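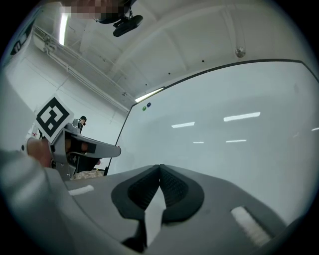 Handheld grippers at our place, afternoon session

Thread: They moved half my crew to "teaching" the folding robots. Anyone else going through this?

linenlead_ana
Long time reader, I mostly post in the equipment section, but this is more of a people question so I'm putting it here.

I'm a shift lead at a mid-size commercial laundry. Hotel linens and restaurant napkins mostly, plus a couple of clinics. Back in June the owners signed up with an outfit called Skereo that's building a folding cell for small flatwork. The deal is that our own folders record the work first. You hold a gripper in each hand and do the job with those instead of your fingers, and the recordings go off to train the machine. We cleared out the old training room for it and put tables in, whiteboard stayed on the wall.

So now part of my crew is on the floor folding like always and the rest are in there picking up cloth with two-finger grippers. Target for the room is 300 good recordings a day. The floor still owes the hotels nearly 3,000 pieces on top of that, same as before, with fewer hands.

What I want to know from people who've been through it: what happened to your folks after? And how do you handle the floor being short in the meantime? My manager says everybody gets "upskilled" and I'd like to hear from somebody who has seen what that means on a paycheck.

presser_rob
Been through it, different vendor (Drindum, feeding line for sheets). Nobody got fired. What they did was stop hiring, so every time someone left we got a little thinner, and two years later the crew was half the size. If you ask my boss, zero jobs lost. If you ask me, that's a word game.

Get the pay rate for the gripper room in writing now. Ours was "temporary duties" for a year and a half.

Tumble_Tina
I'm going to disagree with Rob some. We have a folding cell on towels and I would NOT go back. My wrists are better, I sleep better, and I moved over to running the cell for more money. Not a lot more, but more. The people who hated it were mostly the ones who'd been fastest by hand, and I get that, they had a bonus riding on it and it vanished overnight.

ana, how are the grippers to work with? We never did that part, ours came already trained.

linenlead_ana
Tina, they're slow!! The jaws are fine for grabbing a crumpled napkin by the middle. Finding a corner is another story. With your hand you feel the hem and slide along it without thinking. With the gripper you have to look for it, go get it, pinch, check that you only got one layer. First week everybody was shaking out their forearms by lunch. It's squeezing all day, just a different squeeze.

Funny thing is some of my slowest folders are the best at it. They're patient and they don't fight the tool. My fastest lady, Leonor, lasted one morning, put the things down and asked to go back to the floor. She does 400 napkins an hour on a good day with her eyes on the clock, and in there she felt like she was wearing oven mitts.

presser_rob
That's exactly my point though. Leonor's 400 an hour is the thing of value, and they're going to measure the machine against the slow version and call it a win.

night_wash_guy
They won't, they'll measure it against payroll.

quietmangle
I work on the other side of this (not Skereo, a smaller shop, won't say which), so take it for what it's worth. Couple of practical things.

Rotate people. An hour in, an hour out, something like that. Tired people give you sloppy recordings and those get thrown away, so pushing for the 300 by running folks ragged costs you twice.

Ask who decides what counts as a "good" one. If it's somebody offsite, ask for the reasons back the same day. Crews get really discouraged when the number comes back low and there's no explanation.

And ask what the recordings cover. If faces or voices get picked up, your people should know before they put a hand on the thing.

linenlead_ana
Quietmangle, thank you, that's the most useful thing I've gotten from anybody. We got a sheet to sign that talks about the recordings, but I signed mine the way you sign everything on a Monday-type morning, so I'm going to go dig it out and read it properly.

Rotation I already tried to get. Was told the setup time between people is too long. I timed it and it's not long at all, so I'm bringing that to the next meeting.

Tumble_Tina
Bring the forearm thing too. If anyone's got soreness get it reported now, with dates. I waited on mine and it was a mess.

presser_rob
Agree with Tina on that one, mark the calendar.

ledesma_linens
Manager here, Ledesma side of town, so boo me if you want. We looked at the same kind of deal and passed, and I still wonder. I can't fill my folding positions. I had 100 applications last year and most never showed for the first shift. The machine isn't taking a job from somebody at my place, that job's been sitting open since winter.

night_wash_guy
What's it pay

ledesma_linens
Fair. Less than the warehouse down the road.

night_wash_guy
Well there you go

linenlead_ana
Ok, update after the meeting. Got the rotation, starting with next week's schedule, two people swapping every hour. Got a "we'll look into it" on the pay rate, and I asked for it in an email and haven't seen the email. Floor target stays where it is, which I'm still mad about. They offered a temp from Todia for the mornings.

Also asked straight out who runs the cell once it's in. They said one operator per shift, picked from the current crew. I've got my eye on one of the younger gals in the room, Anayeli Esquivel, she's already better with the grippers than the trainer they sent. Told her to put her name in and she wants to know if it comes with a chair.

Tumble_Tina
Mine did! Tell her to ask for one with arms.

presser_rob
One operator per shift. How many folders per shift do you have now?

linenlead_ana
Yeah. I know, Rob. I asked that too and that's when they started talking about the temp. I'll post when the email shows up.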